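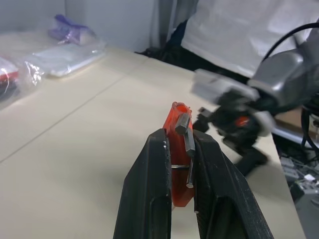
Zorker holding the red part and the hex key, other arm on the move

Home Threads Builds Saved Log in

May 29, 2024
Posted by pulau_bench

1/ OK it's been a while, so here comes a long thread about Zorker, my two-armed table robot that lives at Jimero (the shared workshop on Hinojosa Street, if you're new). We're working on small hand-held parts this month and I have Many Feelings about them.

2/ Quick catch-up. Zorker is two arms facing each other over a table, two fingers on each hand. The goal for this spring is passing little things back and forth. One hand holds, the other hand comes in and takes. I could do that when I was a baby and I'm still mad about how hard it is to build.

3/ The red part is my favorite test piece right now. It's see-through plastic, long and skinny, hollow at the top end, and it comes to a rounded point at the bottom. I love it because I can see through it, and I hate it because the camera can too. Anything shiny or clear and the software starts guessing.

4/ And then the hex key! An L shape is such a nasty thing for a two-finger hand. All the weight hangs off one side. Grip it a hair too far down the long arm and it swings around like a weather vane. Put it together with the red part and you've got two things that both want to rotate, in opposite directions, at the same time.

5/ So a big chunk of the past weeks went into fingers. Version one was smooth and everything slid. Version two had foam on it, which gripped great for an evening and then peeled off in the middle of a run and went along for the ride stuck to the part.

6/ The ones on there now are black, textured plastic, with a channel set into the face. I went back and forth on that channel SO many times. Too deep and small stuff rattles around in there, too shallow and you might as well have a flat finger. I'm calling the current depth good and I'm not touching it until July.

7/ Someone asked what happens on the computer side. I have a little program called Pulau that records the cameras plus where every joint is, and then I can play a run back and yell at it. There are 3,287 runs in the folder as of last night. Plenty of them are me forgetting to put the part on the table.

8/ Camera talk, for the three of you who care. There's one on the wrist looking down past the fingers, and a second one up high looking out over both arms. The wrist view is the one that decides the last inch. The high view is for working out where the other arm went.

9/ The trouble is timing between them! I had a bug where the high view ran a tiny bit late compared to the wrist view, and the arm would reach for where the other hand used to be. On slow moves you'd never notice. Speed it up and it was shaking hands with a ghost.

10/ Fixed that by stamping both feeds off the same clock. I know, I know, I should have done it on day one. I had a sticky note about it on day one. The sticky note was under the keyboard.

11/ OK handoffs. What I do is keep one hand parked, open, pointing in toward the middle, and let the other one bring the small orange-red piece across to it. Only one arm moves at a time for now. If they both move, small errors add up and you get a very slow-motion fender bender.

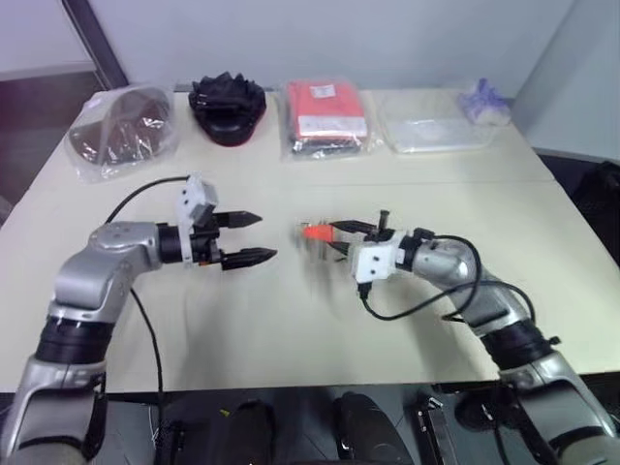

12/ CABLES. If I could go back I'd plan those first. There are loops coming off the modules on the wrists and over the arms, and the size of the loop matters so much more than I thought. Too short and it tugs the wrist when the elbow bends. Too long and a finger goes fishing in it.

13/ How I set the loop now: power off, move the arm by hand to the farthest reach I'll ever use, leave a little slack there, tie it down, then fold the arm all the way in and look for anything touching the fingers. Do that for each arm, they don't come out the same. Mine sure didn't.

14/ The spare cables are still in a heap on the floor with the leftover hardware, please don't zoom in.

15/ A word about the tabletop. It's two sections pushed together and there's a seam. The seam is faint, you can hardly feel it with a finger, but a hex key dragged along the surface will find it and stop dead. For a while I was blaming the motor for that little hiccup. I swapped a motor over it!! A perfectly good motor!!

16/ I like the pale top though, and I'm keeping it. Dark fingers show up great against it. The only fuss is that it's a bit glossy, so there's some glare late in the day, and I end up turning the overhead light down and the side lamp up.

17/ The sheet behind the table came out of my linen closet and it has improved Zorker's eyesight more than any code I wrote this year. Before that the background was shelves, and the software kept being interested in the shelves.

18/ The stuff in bags along the back is for the next round, which is soft things. Plastic bags are going to be a whole new adventure, all that crinkle and shine. The shape changes every time you breathe near one. I've got a clear package with red fabric in it that I'm already scared of.

19/ Settings, for people who've been asking in DMs. Close slowly until there's contact, stop, wait a beat, then squeeze a little more. That wait is doing a lot of work. Without it the part is still settling when the squeeze comes and it pops out like a watermelon seed.

20/ Also: let go LATER than you think. My first release rule was "other hand says it's got it, open up." The other hand lies. Now the receiving hand has to give a small tug first, and the giving hand has to feel it. It looks kind of sweet, like two people politely fighting over the check.

21/ On a good night I get through up to 37 tries before I have to stop and tighten something. It's nearly always the same screw, on the same wrist, and yes I have used thread locker, and yes I let it cure.

22/ Next on my list: softer pads for the fingertips (glued this time, no more foam tape), a second try at both arms moving together, and a proper shelf so I can get that floor back. If you have strong opinions on pad material I want all of them. Silicone people, rubber band people, come at me.

23/ Oh, and the workshop has open bench hours again, so if you're near Hinojosa Street come by and hand Zorker something weird. Small, please. Nothing with a blade. Somebody offered me a jelly donut and I'm still thinking about it.

Comments (6)

threadlocker_fan: Which color thread locker? If it's the purple stuff, that's your problem right there.

pulau_bench: it's blue! but I did put it on over old oil the first time so I'm not exactly innocent

mossgarage: Rubber band person checking in. The wide ones from broccoli, stretched over the tip. They last a couple of weeks, then they get sticky and you eat more broccoli.

slowservo: The small tug before release is a great idea, stealing it tonight. Do you read it from motor current or do you have a sensor in the finger?

pulau_bench: just current, it's noisy but I average a few readings and it's good enough for small stuff. heavier things I haven't tried

kettle_and_wire: I too have replaced a perfectly good motor. Solidarity. Please do the donut.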